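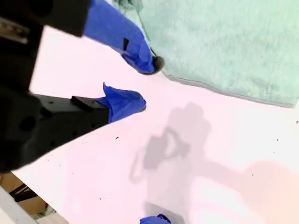
I have been folding towels wrong for most of my adult life, or so my sister-in-law informed me in March, and I've been a little obsessed ever since. My old way was in half, in half again, shove it in the closet, close the door fast.

Now I do it on the table. Lay the towel flat, smooth it out from the middle with your palms, then bring the long sides in so you get 3 layers. Then fold it up from the short end. The seam goes on the inside so all you see on the shelf is a nice soft fold — so pretty!

The mint green ones are my favorites. I got a set of 2 from a little shop called Vindcombe (they had a whole wall of colors and I stood there way too long) and they're fuzzy in that good terry way. I skip fabric softener on them and give each one a hard shake before folding, and I try to wipe the table first, though crumbs and specks always sneak back onto a pale tabletop like mine.

Next up is the fitted sheets. I've watched the corner-tucking thing done four times and I still end up with a ball, so if you have a method that works, please leave it in the comments!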